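Última atualização: outubro

De: Paraschiva Jitaru
Para: lista de História das Ideias e Arquivos
Assunto: Re: Correspondência do jornal Rarenik

Caros colegas,

Respondo à mensagem de sábado, que copio em parte:

> Alguém da lista já consultou o fundo Furtună? Procuro saber se as
> cartas dos assinantes do Rarenik foram conservadas, ou só as
> respostas da redação. O inventário fala de 1195 peças, mas não
> distingue entre umas e outras.

Consultei o fundo durante 3 semanas, para a minha tese sobre as cooperativas de leitura em Bondach. As cartas dos assinantes existem, mas estão separadas em duas séries. A primeira segue a ordem alfabética dos remetentes; a segunda foi feita mais tarde e segue as datas de chegada, nem sempre corretas. O número 1195 refere-se às duas séries juntas e inclui também os envelopes, que foram contados como peças.

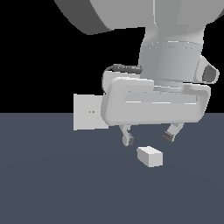
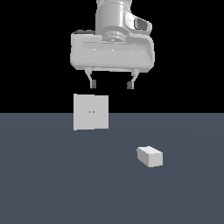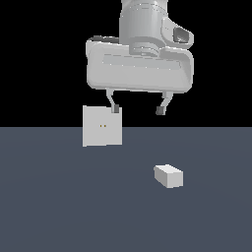 Um ponto merece cuidado. Muitos historiadores leram estas cartas como prova de adesão política. Eu tenho dúvidas. Para assinar o jornal em Bondach era preciso passar pela cooperativa, e a cooperativa vendia também sementes e petróleo para os candeeiros. Encontrei dois assinantes que escrevem somente para reclamar do preço do petróleo – do conteúdo do jornal não dizem uma palavra. Chamar-lhes simpatizantes parece-me demasiado.

As respostas da redação são cópias em papel muito fino e várias estão ilegíveis. Convém pedir o volume encadernado de Astach, onde parte delas foi transcrita à mão. A transcrição omite as saudações e, em alguns casos, os nomes dos destinatários.

Se o colega quiser, posso enviar a minha tabela de concordância entre as duas séries. Faltam ainda as letras finais do alfabeto, que penso acabar no inverno.

Com os melhores cumprimentos,
Paraschiva Jitaru

Comentários

leitor_norte: Muito útil. A tabela inclui as cotas antigas?

P. Jitaru: Sim, na segunda coluna, quando estão escritas no envelope.

M.: O volume de Astach só se consulta com marcação, e de manhã.

Contacto | © Lista de História das Ideias e Arquivos | Voltar ao topo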